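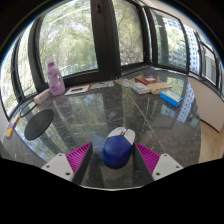

Optical mouse on a polished stone top: pad or no pad?

6 replies

zendow_left
Moved my work stuff to the dark stone table by the window. Looks great. The mouse (blue shell, white buttons, nothing fancy) now has opinions of its own. The cursor sits still for a while and then leaves for the corner of the screen. I would like to keep the table bare. Is that a fantasy?

Imelda Sarmiento
Yes. Glossy stone is the second worst thing you can put an optical mouse on, after a mirror. Get a pad.

ayele283
Disagree with Imelda. I've had a cheap mouse on polished granite since February and it's been fine. Veins and speckles give the sensor something to look at. Wipe the little window on the underside first, there's probably a crumb living in it.

Imelda Sarmiento
Granite with big chunky speckles, sure. His is dark with fine pale veining and speckles. The sensor gets a nice view of nothing, then a vein, then nothing.

clitska
You already have a flat black disc lying on the left side there. Whatever it is, try the mouse on it before spending money.

zendow_left
It's a coaster, clitska. I tried it. Tracking was perfect for the 2 inches I was allowed to travel.

clitska
So you've proved Imelda right with a coaster. Lower your sensitivity expectations or buy a bigger coaster.

nalano_b
Everyone's arguing about stone and I'm looking at the window. Direct sun on a shiny surface will mess with some sensors. Turn the table or pull the blind for an afternoon and see. Also, is that lavender bottle staying? I lost a keyboard to a bottle on a windowsill and I don't want to talk about it.

ayele283
The bottle is not the question.

nalano_b
The bottle is always the question.

zendow_left
OK, results. Cleaned the sensor window: slightly better. Blind down: no change that I could see. Sheet of plain printer paper under the mouse: works every time, looks terrible. I've ordered a thin gray pad for 4 dollars. Bottle has been moved to the kitchen so nalano_b can sleep.

Imelda Sarmiento
Thank you.

ayele283
Mine still works fine on granite.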